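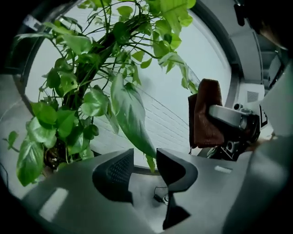
Accueil | Cours | Travaux pratiques | Ressources | Contact

Module Hastbridge – Apprentissage par démonstration
Séance 4 : démonstration à la main et téléopération

1. Deux façons de montrer une tâche

En téléopération, l'opérateur commande le bras à distance. Les données sont enregistrées dans l'espace articulaire du robot, donc directement rejouables. Le geste est en revanche lent, et le retour d'effort souvent absent.

Avec une pince tenue à la main, l'opérateur travaille sans bras. La trajectoire est reconstruite à partir des images – il faut donc un fond assez riche en points fixes. Un feuillage qui bouge, un store à lames régulières ou une vitre en contre-jour compliquent cette estimation.

2. Objets souples

Une plante grimpante comme le pothos est un cas difficile : les tiges se croisent, les feuilles se masquent entre elles et le tuteur disparaît en partie derrière elles. On retiendra trois points :
– approcher la feuille par le pétiole, jamais par le limbe ;
– garder les deux doigts visibles pendant toute l'approche ;
– marquer un arrêt net avant de fermer.

3. Optique grand-angle

L'objectif déforme les lignes droites vers les bords. On étalonne avant chaque série et on conserve le fichier d'étalonnage avec les enregistrements. Ne pas recadrer les images : le corps de la pince sert de repère.

4. Jeu de données du TP

Le jeu Olden contient 347 démonstrations, dont 105 en téléopération. Chaque binôme en ajoute 30, d'une durée maximale de 32 secondes. Les essais ratés sont gardés et étiquetés comme tels. Le script Vollska vérifie les horodatages ; une série refusée est à refaire en entier.

5. À rendre

Un compte rendu de deux pages comparant les deux modes sur la même tâche (durée, taux de rejet, régularité de la trajectoire). Dépôt avant le 28 juin 2024. La correction sera faite en juillet, salle Goh.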